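Sat 2 December
By Sosina Belay

We use cookies to keep this site running. Carry on reading and we'll take it that you're fine with that.

Two arms, one cup of water at the Dudmont workshop

I went down to the Dudmont shared workshop this morning meaning to stay for a quick cuppa and ended up there until they locked the doors! The pair of robot arms that Tadhg Daly and Ebise Derese have been putting together on the back bench can now pour a drink between them, one holding the bottle and the other holding the cup, and I found it very hard to leave.

They call the whole thing Ambaye. Tadhg says the hard bit is that both arms are up in the air at once, so if one drifts a little the other has to follow it, and a paper cup doesn't give you much to squeeze. (Squeeze it too hard and you've got a very wet bench, as I gather they found out in the early weeks.)
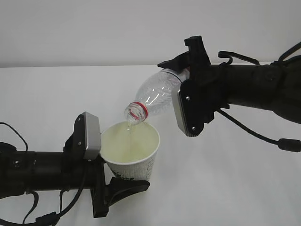
Slow is good

The pour is only a trickle, and that's on purpose. Ebise wrote most of the software and she'd much rather have it dribble than gush. She tried tipping the bottle faster back in the autumn and the glugging threw everything off. I asked how much it has cost so far and got a bit of a look, but the answer is £700 between them, with another £300 put in by the workshop out of the tools fund. A good lump of that went on second-hand joints from a chap in Enitz who was clearing his garage, and they've had to rebuild one of the elbows already.

The practice kit is as ordinary as can be, a paper cup and a bottle of water with the cap off. They set the two down well apart on the table and the arms have to come in and find them. Malathi Iyengar, who normally has the lathe corner, has been roped in to move things about a bit between goes so the arms can't just learn one spot by heart.
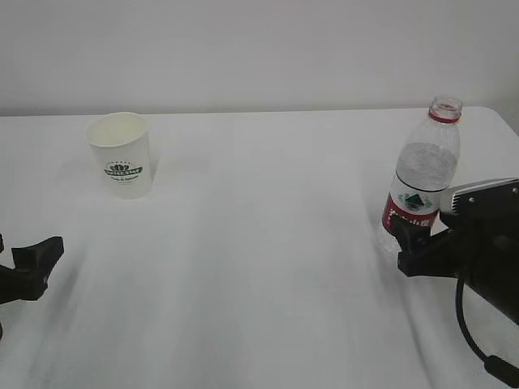 One arm has hold of the bottle, with the cup standing further back on the table.

The planning is done in Simutano, which lets them try a move on screen before the real arms have a go at it. Ebise showed me a little stick version of the pour on her laptop and it looked so easy! Then she changed the angle of the bottle by a whisker and the stick cup got a stick soaking. I came away with a lot more respect for anyone who waits tables.

I also asked if it could do tea. Not yet, said Tadhg, and not while he's the one standing next to it.

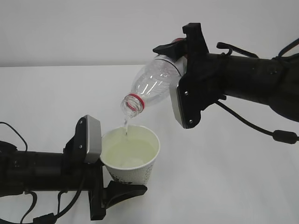
Page 2

The two of them have given themselves until the February open evening to get the job running from start to finish without anybody's hand hovering over the stop button. The target is 90 seconds for a full go, from picking things up to putting them down again. Heloísa Prado, who looks after the bookings, has kept the back bench free for them on club nights till then, so if you've got your eye on it for a canoe or a wardrobe you'll need to have a word with her.

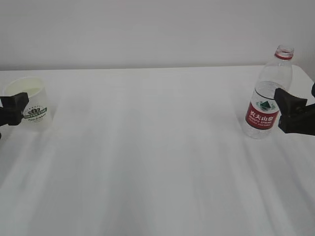
Cup on the left, bottle on the right, and a gripper on each.

If you fancy helping, they're after someone who's good at tidy wiring and someone with patience for refilling bottles. I've put myself down for the second one. Bring your own mug, as the paper cups are spoken for.

Contact the newsdesk | © Dudmont Workshop News | Back to top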